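Brilline-announce mailing list archive
Subject: Re: Pressing schedule and booklet for the Ondia quartet recording
From: Brilline Recordings, production office
To: brilline-announce

Subscribers and participating ensembles are asked to read this message in full before ordering. It replaces the notice sent in November, which is quoted further down for reference.

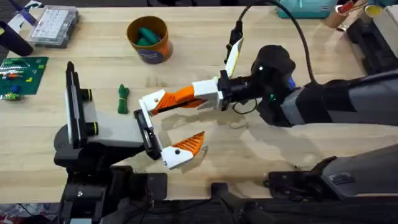

This page was last modified in November. Archive copies are not updated after posting.

The production office has received a number of enquiries regarding the forthcoming release by the Ondia quartet, recorded at the Strickland chapel in Verkport. Most of them concern the order of the programme, the format in which the music will be issued, and the position of those who subscribed before the change of format was announced. The relevant part of the earlier notice reads as follows.

> The Ondia recording will be issued as a single compact disc, catalogue
> number 2844, with a printed booklet. Subscribers who have already paid
> need take no further action. The vinyl edition is under consideration
> and subscribers will be told when a decision has been made.
>
> The running order is as printed on the subscription form. The long
> improvisation for piano and bass clarinet will close the programme.
>
> Ensembles wishing to hold copies for sale at concerts should write to
> the production office stating the number required.

A decision on the vinyl edition has now been taken. The recording will be issued on compact disc and as a set of two long-playing records. Both editions will carry catalogue number 2844, with a suffix letter on the spine to tell them apart. The vinyl edition will be limited to 276 copies, each numbered by hand on the inner sleeve. It will not be repressed.

The change of format has made it necessary to look again at the running order. On compact disc the programme will be heard as the quartet played it on the second evening at Strickland, and the long improvisation will remain at the end. A side of vinyl cannot hold that piece together with the ballad which precedes it without a loss of level that the quartet and the mastering engineer both found unacceptable. On the records, therefore, the improvisation has the fourth side to itself, and the ballad moves to the end of the third. The quartet has approved both sequences. No music has been removed from either edition, and no edits have been made within any piece.

Several correspondents asked whether the applause would be kept. It has been kept after the opening piece and at the close of the evening. Elsewhere the musicians asked for the silence of the room to be left as it was, and listeners with good equipment will hear the chapel's heating pipes in the quieter passages of the bass solo. Test pressings were checked for this and the sound is present on the master tape. Copies should not be returned on that account. 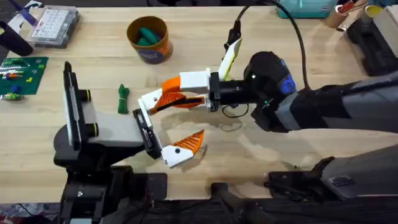

Subscribers who paid for the compact disc may transfer their payment to the vinyl edition by replying to the production office, off the list, and paying the difference in price. Transfers will be dealt with in the order in which they arrive. Those who wish to keep their original order need do nothing. Those who would like both editions should place a separate order for the second, as the ordering system cannot combine them.

Ensembles and concert societies may hold copies of the compact disc for sale on the usual terms. The vinyl edition is not available on these terms, with the exception of the copies set aside for the quartet's own concert in Verkport.

The booklet will be the same in both editions, though the vinyl copy is printed at the larger size. It contains the notes on the compositions, the recording details and a short account of the chapel organ, which is heard for a few bars in the second piece. A correction is needed to the proof circulated to the list. The bass clarinet was wrongly given as a clarinet in B flat on the personnel page. Readers who noticed this and wrote in are thanked. Any further corrections should reach the office before the final proof is returned to the printer, and should give the page and line.

Replies to this message go to the whole list by default. Members are asked to send order numbers, addresses and payment details to the production office only.

Production office
Brilline Recordings, Verkport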